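Last updated: 15 October 2024

pm_hinds
Budget question for the PC teardown and refit cell. We have two arms and one parallel gripper set. Do I spend next on a second fixture or on spare fingers? Grarneck quotes 313 per finger pair, 31 days lead.

noeline_p
Fingers. Look at your clearance near the socket before anything else.

pm_hinds
Current setup, Dell tower on its side, memory module in the printed fixture:
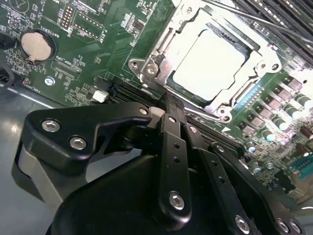
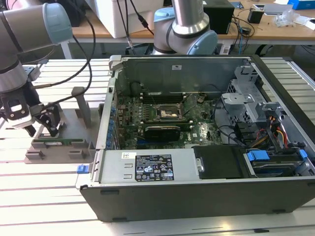

The fixture cost us 7 in filament. The wrist camera was 122 from Teluvlow. Fingers are the only line item that hurts.

rajput_n
Disagree with Noeline. Narrower tips won't fix part presentation. Print three fixture variants first, then size the fingers to them.

noeline_p
Printing is cheap, so it isn't a budget item. Lead time is. Order one pair now.

pm_hinds
One pair, then. Does Faulkner still do the slim tips, or did they drop those in April?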